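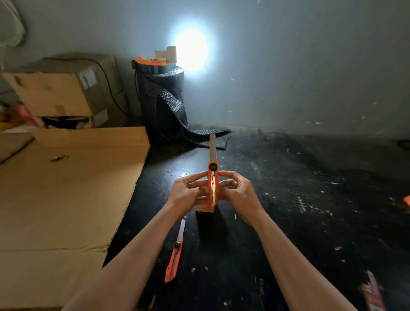
Search this site Enter keywords Go

Workshop > Opinion > Hand Tools

Feb 18, 2021
By Kenna Kinnear

The snap-off utility knife is a good tool that most shops run badly. Most of the trouble is blade extension. A long blade flexes under side load, and corrugated cardboard supplies plenty of that wherever the cut crosses a flute at an angle. For single-wall board, two segments out is enough. I see people at packing benches with most of the blade showing, and their edges wander.

My second complaint is the lock. A wheel lock holds better than a slider, provided it is tightened after every adjustment. Half a turn short and the blade creeps back under pressure. Users blame the knife.

Third, blade life. At Huvstead we cut carton blanks for returns, and I kept a tally through one slow month. Edges were acceptable to roughly 200 cuts. By 277 the inner liner was tearing. Purchasing had set the change point at 300, a number copied from the Bodis contract, where the board was thinner. A segment costs almost nothing. A torn blank goes in the scrap bin along with the time spent measuring it.

I would also keep a second knife on every bench — same model, fresh edge — so that a dull one gets put down instead of pushed harder. And cut on a sacrificial sheet. A scored tabletop catches the tip and pulls the line off.

Chu in receiving disagrees with me about fixed blades. He can write his own column.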